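The Year I Stopped Buying T-Shirts

It started with a drawer that wouldn't close. You know the kind of drawer I mean, the one where you have to push the top layer down with the flat of your hand while you shove with your hip, and even then a sleeve sticks out. Mine was all T-shirts. Race shirts, band shirts, shirts from jobs I left years ago, and a whole stack of plain ones I bought because they were cheap and I was bored on a Sunday night.

So on 3rd December I sat down on the bedroom floor with a mug of tea and pulled them all out. I got to 100 and quit counting, and there was still a pile left behind the nightstand (I have no idea how that got there). I wear maybe the same handful every week. The rest just live with me, like roommates who don't pay.

I made myself a deal that night. No new T-shirts for a year, and anything I kept had to get worn. My editor liked the idea a lot more than my sister did. She had already bought me one for the holidays!

The first thing I learned is how long a good one lasts. My oldest is a gray Heltberg I picked up in 2013, in a little store in Cluvum that sold mostly rain boots. It cost more than I wanted to spend and I complained about it all the way home. That shirt has been through two moves, one dog, a very messy kitchen paint job and more camping trips than I can remember, and the collar still lies flat. Meanwhile I've had multipack shirts that came out of their first wash looking like they'd been pulled off a scarecrow, with the side seams spiraling around toward my belly button.

That spiral has a name, by the way. People in the trade call it torque, or spirality if they're feeling fancy, and it comes from the way the yarn is twisted and knitted. Once you've seen it you'll see it on half the people in line at the grocery store. Sorry about that.

By March I'd gotten a little obsessed. I was turning shirts inside out in thrift stores to look at the shoulder seams. What you want is a strip of tape running across from shoulder to shoulder, behind the neck, so the thing doesn't stretch out on a hanger. My two best thrift finds both have it, a navy Kragh with somebody's initials inked on the label and a white Irnuner so thick it could stand up by itself. They were in the 10 dollar bin. I nearly ran to the register.

I also changed how I do laundry, and I know that's not exciting, but stay with me. I wash cold now. I turn everything inside out, I skip the fabric softener, and I hang shirts over the shower rod by the hem instead of cooking them in the dryer. The softener part was hard to give up because I love the smell, so I still use it on my sheets. I contain multitudes.

Mending was the next thing. I'm not a gifted sewer. My first patch looked like a spider had been paid to do it and then not paid enough. But tiny holes, the ones that show up right where your shirt meets your jeans button, are easy even for me. You put a scrap of thin iron-on backing behind the hole, pull the edges together with a few loose stitches, press it, and move on with your day. 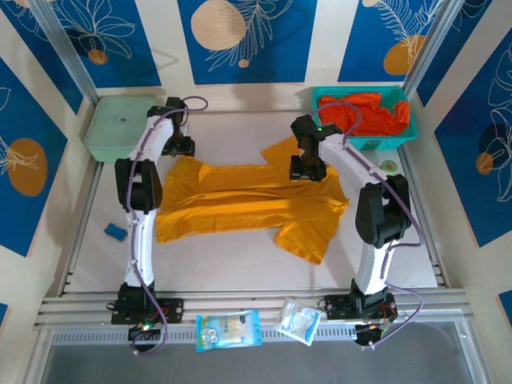
Then there's folding, a subject on which my whole family has strong feelings. My mother folds in thirds, sleeves back, and stacks them like a store display. My husband rolls. I was a stuffer, as you've probably guessed from the drawer. These days I file mine standing up in a row, so I can see every shirt at once, and I've stuck with it longer than I've stuck with any gym. It takes me one podcast to do the week's laundry, and I've started to sort of look forward to it.

Colors turned out to matter too. I'd been buying black forever on the theory that black goes with everything, and it does, but it also fades to that sad brownish charcoal. The bright ones I was scared of are the ones I reach for now. There's an orange one I got compliments on at the dentist, of all places, while my mouth was full of cotton.

Did I cheat? Once. I bought a shirt at a chili cook-off after I spilled a full bowl down my front, and I stand by it. It's an ugly shirt. It has a bean on it, with a face, and the bean is winking. I've worn it every other week since, mostly to bed, and my husband has asked if he can borrow it.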